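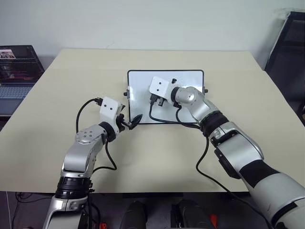 1 min read

Research technician, sorghum cytogenetics

The Grorov plant genetics group is hiring a full-time technician to work on crosses between grain sorghum and its wild relatives. The position runs for 40 months and reports to Elmarie Magagula.

You will grow and label greenhouse plants, make hand pollinations, fix young panicles for meiotic counts, and prepare root tip squashes. The collection holds 376 hybrid lines -- most still need a confirmed chromosome number. Some weekend watering is shared among the staff.

We ask for a bachelor's degree in biology, agronomy or a related field, and practice with a light microscope. Experience with in situ hybridization is helpful but not required. Training on the staining protocols is given in the first month.

To apply, send a resume, a one-page letter and the names of two references to Pravesh Steyn by the end of October. Questions about the greenhouse work can go to Naledi Makhubela. Interviews will be held in November, in person or by phone.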